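**Foam blocks for a counting tray: which ones hold up, and white or dark surface?**

**tablecorner_ruth**

I run a small after-school math table for first and second graders, and I'm replacing our cubes. The old ones were painted wood, hand-me-downs, and the paint is chipping off the corners. I also have a noise problem. Four kids dropping wooden cubes on a hard table all afternoon is more than the reading group next door can put up with, and they've told me so.

I'm leaning toward foam. Questions:

1. Do foam cubes stay square, or do the corners round off after a few months?
2. Do light colors get dirty too fast to bother with?
3. What do you put under them? We have a brown table now and I've been thinking of switching to a white board on top.

Budget is $37. I can go over by a little if there's a good reason.

---

**gular_hollow**

We've had foam for three years. Corners do round off, but slowly. Ours looked slightly soft at the corners straight out of the bag, so check that before you decide they're wearing out. The real problem is fingernails. Some kids pick at foam. You'll find crumbs under the chairs and a cube with a bite-shaped dent in it, which may be an actual bite.

Stacking is fine up to five or six. After that wood is better.

---

**pemwood_dad**

I'd stay with wood. Sand the chips, put on a coat of non-toxic paint, and put a felt mat down for the noise. You already own them and it would cost you maybe one can of paint. Foam is too light. My daughter sneezed and lost a whole tower.

---

**tablecorner_ruth**

I thought about repainting. The set came to 273 pieces when I did inventory in January, so that's a lot of sanding for one person. I'd rather spend the money.

The felt mat is a good idea whichever way I go. Does it make stacks wobble?

---

**gular_hollow**

Yes, if it's thick. Thin felt is okay. Cork is better than felt.

---

**nmoon_blocks**

Na-rae Moon here, I do the sorting and pattern stations at our learning center. I went through the same decision last year and ended up with foam cubes on a plain white surface, so I can answer most of this.

Color first. I was worried about light blue because I figured it would wash out on white. It doesn't. Pale yellow would be a problem, and so would anything cream, but a light blue or turquoise cube is easy to pick out, even for the kids who have trouble finding things on a busy table. We used to have a patterned tablecloth and I don't miss it. 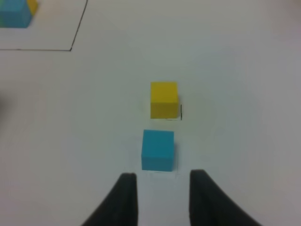 Matte matters more than the exact shade of white. Our first board was glossy and the ceiling lights made a glare patch right where the kids were working. They kept sliding their cubes out of it and then the pattern was wrong. With a matte surface you get a soft shadow at the bottom of each cube and nothing else. I think the shadow helps them see where the cube is sitting, but I can't prove that.

On cleaning, foam does pick up gray on the edges. I put the cubes in a mesh bag, swish them in a sink with dish soap, squeeze them out and leave them on a towel overnight. Do not put them in a dryer. I lost a batch that way.

We also draw light pencil lines on the board for lining up rows. They come off with a damp cloth, mostly. After enough rounds you get faint leftovers and the kids ignore them.

---

**pemwood_dad**

How are you supposed to do place value with something that weighs nothing? Half of what my kid got out of blocks was feeling that ten of them is heavier than one.

---

**nmoon_blocks**

Fair point. For that I still use wood. I have a small set that comes out for weighing and goes back in the cupboard. Foam is for sorting, patterns and counting.

---

**kettle_and_twine**

Disagree on the white board. I've tried it. Every smudge shows, every marker dot shows, and I spent more time wiping than teaching. We went to a dark gray mat and the light colors look great on it. Dark blue and purple disappear a bit, so I took those out of the bin.

---

**gular_hollow**

So you gave up two colors to avoid wiping a board?

---

**kettle_and_twine**

Yes, and I'd do it again. There are plenty of other colors in the bin.

---

**tablecorner_ruth**

Our set would need to keep the dark blue, since the worksheets use it. That probably settles it for white, unless the wiping is really bad. How often are we talking?

---

**nmoon_blocks**

Once at the end of the day, with a damp cloth, takes a minute. I do a better scrub with baking soda when I notice stains. Keep markers at another table. That was the biggest change for us. Pencil and crayon are both manageable, but washable marker gets into the surface and stays as a gray ghost.

---

**figueiredo_lane**

Does anybody buy from Huselura? They sell foam cubes by color, which sounds like what you'd want if you're matching worksheets. I've only ordered their sorting trays, and the trays were fine, a little thin.

---

**gular_hollow**

I've ordered cubes there. Color was consistent across two orders, size was not. The second bag was a hair bigger. You wouldn't notice it with one cube on the table, but a row of ten came out longer than the other row of ten, and of course a second grader pointed it out.

If you order, order everything at once.

---

**tablecorner_ruth**

That is exactly the kind of thing my kids would catch. One order then.

What size is everyone using? The old wooden ones are one inch and they're okay for the second graders. The younger ones squeeze them with the whole hand.

---

**nmoon_blocks**

One inch for us too. Whole hand is normal at that age. If you want them to work on a fingertip grip, put the cubes out one at a time with space around each one. When they're in a pile the kids just scoop. I set the cubes a hand's width apart and ask for one color at a time. It's slow at first and then they get fussy about doing it neatly.

---

**kettle_and_twine**

Agree with that part. Spacing them out also cuts down on arguments over who grabbed what.

---

**pemwood_dad**

For the record I still think you should keep the wooden ones. Sand a couple dozen for the weighing thing and give the rest away. Somebody will take them, chips and all.

---

**tablecorner_ruth**

I can do that. I'll pull out the least chipped ones and skip the sanding if they look okay. Painted before I got them, so I don't know what's in the paint, and I'd feel better checking before I hand the rest to anyone with a toddler.

---

**figueiredo_lane**

Good call on the paint. If you can't find out, I'd throw them away.

One more thing on storage: don't use a deep bin for foam. The ones on the bottom get squashed over a long break and take a while to come back. Shallow trays, one or two layers.

---

**gular_hollow**

Ours came back after a night on the counter. Two or three stayed lopsided.

---

**tablecorner_ruth**

Update, 7th June. Ordered one-inch foam cubes in six colors, all in one go, and picked up a matte white shelf board from the hardware store to use as the top. Came to $4 over what I'd planned. Put cork strips under the board so it doesn't slide on the brown table.

The reading group says it's quieter. One kid has already started picking at a corner.

---

**gular_hollow**

Give that one the wooden set.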